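3.2 Toy kitchens and the sorting of small things

Our interest in toy kitchens began with a rather homely question that Thitima Srithong brought back from the Candamport playrooms: when the pieces of several sets have been mixed together, what makes a group of them look like a kitchen again? Anyone who has tidied up after young children will know the trouble, and will know too that the answer changes from one household to the next. We kept 37 families from the Erau survey for this part of the study, and their remarks guide what follows.
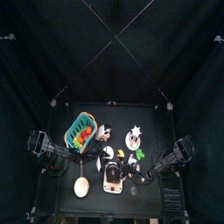
Figure 2. Mixed toy kitchen pieces, two views.

Parents spoke most easily about food, and they were generous with their time on the subject, often well past the end of our interview sheet. Produce was nearly always thought to belong together, in a bin or a bowl or whatever came to hand. The teal basket in Figure 2 holds its colorful fruits and vegetables in just this way, while the toy cow stands outside it and the little yellow duck keeps company with the dishes. Animals were the great point of disagreement in our interviews. Some parents put them firmly with the farm, and others were quite happy to let them come to dinner.
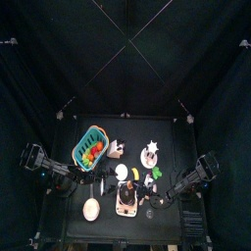
Cooking pieces raised a gentler sort of difficulty, and Jong-dae Min has argued (personal letter, 1/27/05) that size matters less to families than what a piece is for. We have come around to his view, with a few reservations that we take up in Section 4. In the second view of Figure 2 the toy stove sits among the other kitchen things in the middle of the tabletop, with a round black piece to its right, and several parents told us that a stove was where they would begin, letting the smaller pieces gather near it.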